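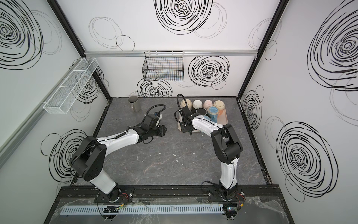 February, notebook 4, hoodie pattern

Second sample of the cropped hoodie is sewn and on the form. The hood is still the problem. Samran wanted it to stand up by itself at the neck, like in the sketch, and at the moment it lies down like a tired dog. I put a second layer of fusible in the neckband and it got stiffer without getting any taller.

Side zippers went in at 8 this morning. Left one is fine. Right one waves. I must have stretched the jersey while pinning, so I unpicked it, steamed the edge, basted it by hand and it waved again, slightly less. Tomorrow: stay tape on both edges before the zipper goes anywhere near it. I wrote the same thing in notebook 2, underlined.

Merkero sent the replacement pulls. They are lovely and they don't fit the sliders. Usa has written to them, politely, which took her two drafts.

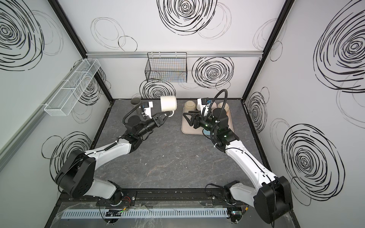

Usa Prasertsri

Taking over the page while Samran argues with the hood. Dye test on the ribbed cotton from Kaderlow: the pink came up well in the small pot and went salmon in the big one. Same recipe, same salt. My money is on the fabric being too crowded to move. Next try is 200 grams of cloth, no more, and someone stirring who isn't also on the phone (me).

The plaid for the bag flap is cut. It matches across the front seam if you stand back a little and feel generous. I'd leave it for the sample and recut for the real thing – there's enough left on the roll for 4 more flaps, if we stop making pouches out of it.

Pocket bags: go deeper. A phone falls out when you sit down. Tested with my own phone, screen survived.

Still to do: eyelets, hem band, ask Srisuk if the twill comes in a black that is black. Samran says the hood is standing now. I looked, and he was holding it.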